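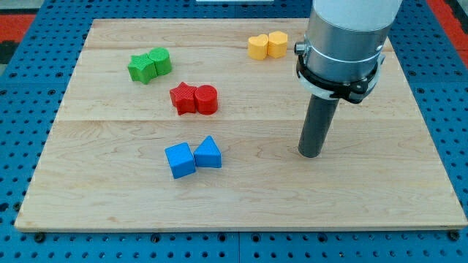
What is a shape sorter?

A toy in which a child matches solid pieces to openings or outlines of the same shape, and in which the adults nearby try hard not to help.

The shape sorter is a nursery toy found in most homes with a toddler and in nearly all waiting rooms, where it is usually short a triangle. In its common form it is a box with holes cut in the lid. Each hole admits one shape, at least in theory. Flat versions, called form boards, replace the holes with shallow recesses and make much less noise.

History

Form boards were in use in classrooms well before they were sold as toys. Teachers liked them because a pupil could see a mistake without being told about it. Toy makers later added the box, which gave the pieces somewhere to go, and bright paint, which gave parents something to worry about.

The Alard sorter, a plain cube with 10 holes, was a fixture of day nurseries for years. Its maker claimed that every piece fit one hole only. Owners soon found that the small oval would go through almost anything if turned on its side, and a corrected lid was issued in July of the following year. Collectors prefer the faulty one. The rival Gronel drum had five holes and a hinged door, and the door is generally what broke.

Design

Circles are the easiest pieces to place, as they fit whichever way they are turned. Squares come next. Stars are harder, and a star with uneven points is widely regarded as an act of hostility. The designer Kerttu Rautiainen argued for fewer shapes and looser holes, on the grounds that the customer was two years old. Her Grumo sorter sold poorly to parents, who thought it looked too easy, and well to grandparents, who had to play with it.

Color is a disputed point. When each piece is painted to match its hole, a child may sort by color and ignore shape entirely. Laine Stankevičius called this "cheating, but of a promising kind." Plain wood avoids the problem and photographs better, a fact not lost on the people who sell it at twice the price.

Use in play

Children tend to pass through a stage of banging the pieces together, then a stage of forcing them, then a short period of correct use. The final stage is removing the lid and dropping everything in at once. Archie Haldane, who wrote a guide to the toy for nursery staff, listed this last method under "errors." Réka Juhász, revising the guide, moved it to "solutions."

Collecting

Complete sets are scarce. The Drummond sale of 28/09/2018 offered 200 sorters, many described in the catalog as "nearly whole."

See also: Form board; Nesting cups; Peg puzzle; Stacking rings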